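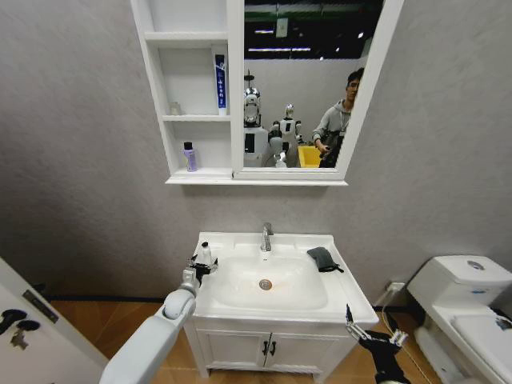 Care of Bathroom Cabinets and Basins

Residents of Woltham Court are asked to keep bathroom fixtures in good order between inspections. Most damage reported in February involved swollen shelf edges and spotted mirrors, both of which result from standing moisture. Items in daily use should be stored on the open shelves with space between them, as with the toothpaste standing on its cap in the middle compartment, so that each shelf can be wiped without being emptied.

Shelves and ledges

Wipe shelves weekly with a damp cloth and dry them at once. Lift bottles when cleaning, as residue collects under the base and hardens.

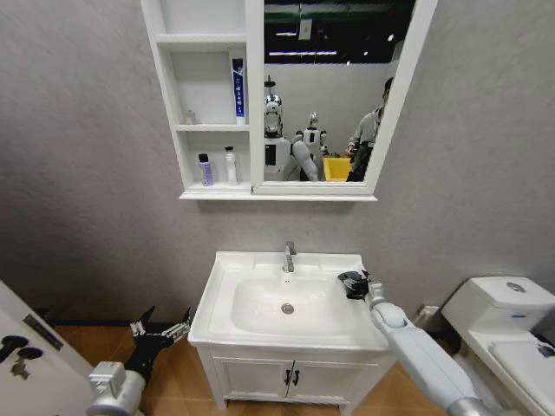 Do not place wet razors or soap directly on a shelf. A small dish is sufficient. Medicines should be kept in a dry room, out of the reach of children.

Mirrors

Apply cleaner to the cloth and never to the glass. Liquid that runs behind the frame will lift the silvering. Keep the extractor fan running for 5 minutes after a shower.

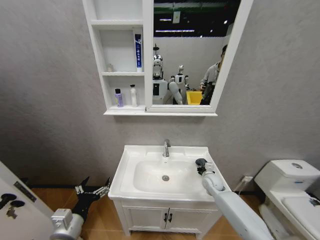

Mirror cabinet with open shelving at left.

Basins

Scouring powder and steel wool are not permitted on any basin supplied by the association. Limescale may be treated with equal parts white vinegar and water, left for 2 minutes and rinsed thoroughly.
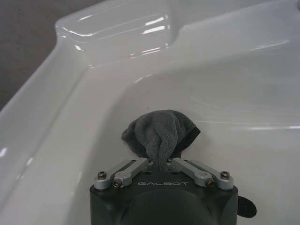
Drying the basin after the last use of the day prevents most mineral marks. Paper towels leave lint and should be avoided. A dark gray microfiber cloth is suitable for a glossy white surface, and lint or powder picked up from the basin shows clearly against it. Wash cloths separately, without fabric softener.

Cracked basins and loose cabinets should be reported to the Stolov maintenance desk, extension 110.

Revised 26 June 2019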